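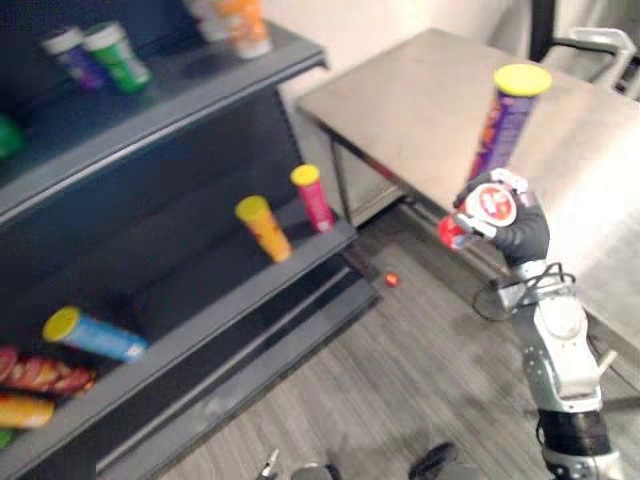 Last updated: April

By the Reviews Desk

There is a stretch of the afternoon, usually around four, when the snack shelf in any small shop starts to look tired. Cans have been picked up and put back sideways, a few have rolled over, and whoever is at the register has better things to do than stand them up again. I worked in a shop like that for two summers, so when Lindqvist offered us a few days with the Ido, its two-armed shelf helper, I said yes before I had finished reading the letter.

The Ido is sold as a service, more or less the way you'd lease a coffee machine. Lindqvist puts the robot in, teaches it your shelves and your stock, and charges $1,334 a month for the full plan or $1,165 if you sign up for a year. For that you get both arms, the training visits and a phone line that is picked up by a person. There is also a one-time setup fee of $500, which I wish were printed a little larger on the price sheet.

We gave it the plainest job we could think of, moving canisters between a dark metal shelving unit and a steel table. It sounds easy, and for you or me it is. But a round can is a slippery customer for a machine, especially one lying on its side, and a brushed steel tabletop throws back bright streaks of light that can make it hard to tell where the metal ends and the can begins. Add a shelf with some cans standing and others tipped over, and you have a fair picture of a real store on a real day.

What I liked most was the hold. The purple canister with the yellow lid became my favorite, and I must have watched the black fingers close on it more times than my editor would care to pay for. The grip looks gentle from a chair across the room – and it looks gentle up close too. I never found a dent in a can I checked afterward, though I'll admit I didn't check them all.

Speed is another matter. The Ido takes its time, and on the first morning I caught myself leaning forward, wanting to help it along. By the second day I had stopped noticing. If you want shelves filled before the doors open, start it early and go make breakfast.

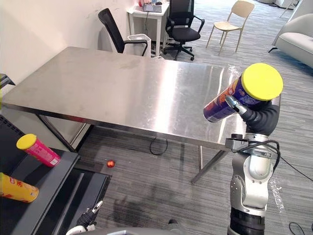
How it compares, and who should call

The closest rival we've tried is the Nulon, which has one arm and a lower monthly bill. It did nicely with boxes and fussed over anything round. The Irness was quicker than either, but it wanted every item facing forward before it would begin, and that rather spoils the point.

I'd tell the owner of a mid-sized shop to ask for a trial. A very small store probably won't get its money back, and a very large one will want more than a single machine. Do measure your aisles first, and give some thought to where the cables will run, as the Ido needs a bit of elbow room and so will the people walking past it.

Contact the magazine | Copyright, all rights reserved | Back to top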